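Inventário da Sala 4
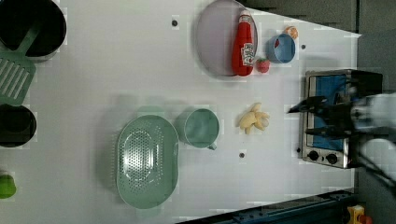

Mesa da cozinha de brincar, Sala 4. O frasco de ketchup sobre o prato grande.

Auto de verificação de bens, lavrado na Casa da Infância Chaiyaporn, em 05/07/2019, na presença da signatária, Gheorghița Oprea, nomeada para o efeito pela Direção Administrativa.

Ponto primeiro. Os bens da Sala 4 constam do registo geral com os números 296 e seguintes, sob a designação «cozinha de brincar e respetivos acessórios». O registo não discrimina os acessórios. Cumpre à signatária suprir a falta, nos termos da circular interna que determina a transferência do material para o novo edifício da Rua do Folau.

Ponto segundo. Procedeu-se à disposição dos objetos sobre a mesa branca. Identificaram-se tachos pretos, uma espátula verde-clara com ranhuras, um prato redondo de rebordo levantado, um copo azul-claro, uma caneca verde, um forno de brincar e alimentos diversos. O morango foi inscrito como «fruta, vermelha, com folhas». Quanto a outra peça de fruta, cor de laranja, a signatária não logrou apurar se se trata de pêssego ou de laranja, e solicitou parecer.

Ponto terceiro. Ouvida a educadora Thitima Sombatkul, em funções na Sala 4 há longos anos, declarou que a peça é laranja às segundas-feiras e pêssego quando há visitas. Convidada a precisar, manteve a declaração. Acrescentou que o prato grande pertence à senhora do restaurante. Advertida de que os bens são propriedade da Casa, respondeu que tinha conhecimento disso, mas que a senhora do restaurante não tinha.

Ponto quarto. Apurou-se que a referida senhora é a menor Aicha El Sherbiny, de quatro anos, que naquele momento se encontrava no corredor à espera da mãe. Foi autorizada a entrar. Examinou a mesa sem tocar em nada e perguntou à signatária se já tinha pedido.

A signatária esclareceu que se encontrava em serviço.

A menor perguntou se o serviço era para comer ali ou para levar.

Ponto quinto. Para efeitos de celeridade, a signatária pediu sopa. Foi informada de que a sopa leva ketchup, e de que o morango se serve ao lado, para não se molhar. O preço foi fixado em 400, sem indicação de moeda. Não dispondo a signatária de fundo de maneio, o valor ficou em dívida – facto que se regista por dever de exatidão.

Ponto sexto. O senhor Nipon Jaidee, encarregado do transporte, apresentou-se à porta com as caixas e foi igualmente convidado a sentar-se. Pediu peixe. Não havia peixe. Aceitou a laranja, que nessa altura era pêssego. Decorreram 36 minutos até à chegada da mãe da menor, durante os quais não se embalou qualquer bem.

Ponto sétimo. Antes de sair, a menor quis saber se no edifício novo a mesa ficaria junto da janela. A signatária não tinha competência para responder. Respondeu que sim.

Ponto oitavo. Propõe-se, em consequência, que a mesa seja instalada junto da janela, e que o prato grande siga em caixa própria, com a menção «restaurante». A planta do novo edifício, que reserva esse lugar ao armário dos dossiês, deverá ser retificada em conformidade.

Nada mais havendo a tratar, lavrou-se o presente auto, que vai assinado pela signatária e pela educadora. O senhor Jaidee assinou também, embora tal não lhe fosse exigido.

Em anexo: relação dos bens; pedido de alteração da planta; talão de despesa no valor de 400, por liquidar.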